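Baptiste Street Community Hall Association
Minutes of the November general meeting

Present: Jytte Bundgaard (chair), Viorica Nikolovski (minutes), Joon-young Yook, Homa Alipour, and members as per the sign-in sheet.
Apologies: Esperanza Tran.

Meeting opened at 7.05 pm.

1. Previous minutes
Accepted with one correction. The hire rate for the side room should read $17 an hour. Moved Homa, seconded Joon-young. Carried.

2. Business arising
The back gutter has been cleared. Joon-young is still waiting on a second quote for the kitchen tap and will ring Cuven again.

3. Money
The balance was read out and accepted. A payment of $133 to Flurketti for light fittings was approved. Homa asked whether the power bill could be split by season so that the winter heating shows up on its own line. Viorica to try this for the next report.

4. Library swap shelf
The shelf is overfull, mostly with old cookbooks and travel guides. Agreed that anything left longer than two months goes to the op shop. Jytte will put up a note.

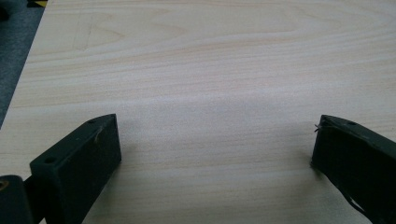

Members also asked for a children's section lower down. Joon-young thought the bottom two shelves would do if the board games moved to the cupboard. Agreed to try it over the holidays.

5. Newsletter
The last issue went to more than 600 letterboxes. Two streets were missed – Esperanza has sent word that she will do those herself next time. Copy for the summer issue is due to Viorica by the end of the month. Trolura has offered to print at the same price as last year. Offer accepted.

6. Evening classes
Thirteen people have put their names down for beginners' Italian. The choir would like to start half an hour later, at 7.30 pm. No objection, provided the hall is locked by 10 pm.

7. Other business
Parking: a neighbour has complained about cars across her driveway during the dance night. Jytte to call on her and to ask the dance group to remind people.
Keys: one set is still out. Whoever has it, please return it to Homa.

Meeting closed at 8.20 pm. Next meeting in February, same place, 7 pm.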